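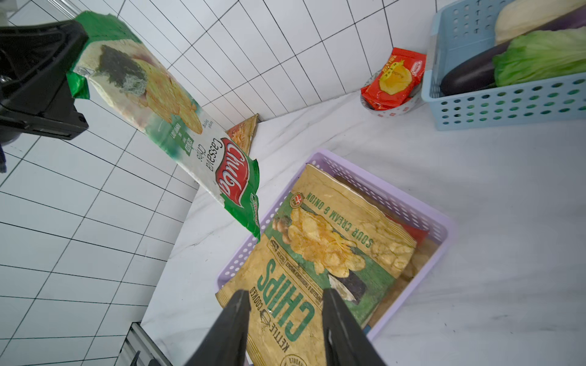
**Last changed: 19th September**

These are the questions we receive most often about the snack shelf and the shared kitchen at Hakthorpe House. If your question is missing, please write to Innes Dunbar at the front office, or leave a note in the box near the mailroom door.

## Paying

**How do I pay for what I take?**

Scan the code on the shelf with your phone, choose the item and confirm. The money comes from your Clornaro balance. You must have an account before the first purchase, and the front office can open it for you while you wait.

**Can I pay with cash?**

Yes, but only at the front office and only during office hours. Please do not leave coins on the shelf. We had this system until April and the sums were never correct.

**I scanned the same item two times by mistake. Can I have my money back?**

Yes. Send us the time of the purchase and your room number. The refund goes to your balance and not to your bank card, and it takes two working days.

**The app says "account 2713 not found". What is this?**

This is the old number of our house, before Clornaro moved us to a new one. Log out, log in again and enter house number 547. If you still see the message, delete the app and install it again – your balance will not be lost.

## What we sell

**Who decides what is on the shelf?**

Innes makes the order every second week. Most of the goods come from Lennox, the wholesaler on the ring road, so we can only offer what they have in their list. You can write a wish in the notebook next to the kettle. If three or more residents ask for the same thing, we try it for one month.

**Why did the price of chips go up?**

Lennox raised the price for us in April, and we raised ours by the same amount. The house does not make a profit on snacks. Small bags became more expensive than large ones when you compare the weight, so for a movie evening it is better to buy one large bag and share it.

**Do you have something without milk or gluten?**

Usually there are rice cakes, nuts and dried fruit. For every other item, please read the label yourself. Flavored chips very often contain milk powder, also when you would not expect it from the name. We are not trained to give advice about allergies.

**The date on my package has passed. Is it dangerous?**

"Best before" speaks about quality, and dry snacks are often good for some time after it. "Use by" is different and you should respect it. In both cases we give your money back if you bought the item from us after its date. Keep the package, please.

**Can I order a full box for a party?**

Yes, with one week of notice. You pay the complete box in advance, and we can't take back the bags which stay unopened.

## Storage in the kitchen

**Where can I keep my own food?**

Each room has one half of a cupboard and one box in the refrigerator. Write your room number on everything. Food without a number is thrown away at the end of the month.

**How should I keep an opened bag?**

Fold the top down several times and close it with a clip. There are clips in the drawer under the microwave. Do not put chips in the refrigerator, they become soft there. Opened nuts, on the contrary, keep longer in the cold.

**I found small moths in my flour. What must I do?**

Put the flour in a closed bag and take it outside to the bins the same day. Then tell the office, also if you feel embarrassed – it can happen in every kitchen. We will check the other cupboards and put traps.

**May I use the Unex oven at night?**

The oven can be used until 11 p.m. The microwave and the kettle are free to use at any hour. Please close the kitchen door at night, as rooms 4 and 5 hear everything.

## Waste

**Where do empty chip bags go?**

In the gray bin. They look like paper or foil, but usually they have several layers and our recycling company does not accept them. Cardboard boxes go flat into the blue bin.

**The bins are full. Whom do I call?**

Call the front office in the daytime. In the evening, use the large containers behind the bicycle shed. The key hangs on the inside of the kitchen door, and it must go back there after use.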